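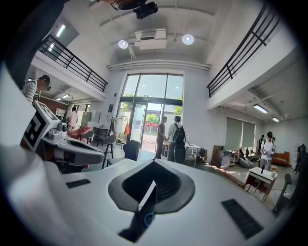

Leave the Middle of the Hall Empty

I want to write in defense of empty floor space, and I know it is not a popular opinion where I work. In our building on Ostside we have a hall that is two floors high. On each side is an upper level with a black railing, and between them is only air. Every few months somebody looks up at this air and calculates what it could become.

The newest plan comes from the landlord's office in Latonau. They would like to build a floor across, from one railing to the other, and win 70 square meters for desks. The drawing was made by the Beneš office and it is a good drawing. I have nothing against the person who made it. My problem is with the question the drawing answers, which was how many desks can be added. I think a different question should come first: what do the people who already have desks use the hall for?

I have rented a small room upstairs, on the left side, for 3 years. Before that I worked in a business park in Flolton where the ceiling was low and every corridor had the same gray carpet. It was correct and clean, and I could go from morning until evening without knowing the weather. Now I step out of my room, I put my hands on the railing, and through the tall glass entrance I see the tree and the red roof of the low building outside. It takes me half a minute. I do this many times in a day and I go back to my work a little better than I left it.

Someone will say that a view of a tree cannot be put in a budget. I agree, it can't. But the new floor would also change the light below, and that can be put in a budget. Under the upper levels we already need lamps. The middle of the hall gets the daylight from the door side. Cover it from above, and we will have one more low room that must be lit the whole working day, and somebody will pay for this every month.

Then there is the question of meeting each other. My neighbor Mal-soon Cho repairs and alters clothes, and she explained it to me better than I could do it myself. In her old workshop, she said, she knew the other tenants only by their names on the mailboxes. In this building she sees who comes in at the door, she calls down to them, and they look up. Two of her regular customers she got in this way, by calling down. You can't call down through a floor.

I have noticed also that people stop near the entrance to finish a conversation. One already has the backpack on, the other is staying, and still they talk for ten minutes more. I have heard this called a waste of time. In my experience these ten minutes are when you learn that a room will be free in August, or that somebody has the same trouble with the same supplier. It happens by the door, with the coats close by, and I don't believe it would move politely into a meeting room if we gave it one.

I should be fair to the other side. The hall is not perfect. Sound travels in it very well, and a telephone call on one upper level is a telephone call for everybody. Warm air goes up, so in winter the tenants downstairs keep their jackets on while I open my window. A rent of 359 a month for a small room is not cheap, and with the increase it will be 385. The landlord says that more desks would keep this number lower for all of us. Maybe it is true. I would like to see it in writing before I trade the hall for it.

If money must be spent, I would begin with smaller things. The white walls are bare and hard, and some felt panels would take away much of the echo. A heavy curtain at the entrance in the cold months would help the people downstairs. The clothing rack by the door could be a longer one — or there could be a second — so that visitors have a place for a coat. A bench would be welcome too, placed along the wall and not in the middle.

I was taught as a child that an empty shelf is a sign of a poor house. It took me a long time to stop filling shelves. I think many owners of buildings were taught the same thing, and they look at open space with the same small shame, as if they had forgotten to finish. Our hall was finished when it was built this way. The tenants can send their comments to the office until the end of the month, and I have sent mine, in a shorter form than this one.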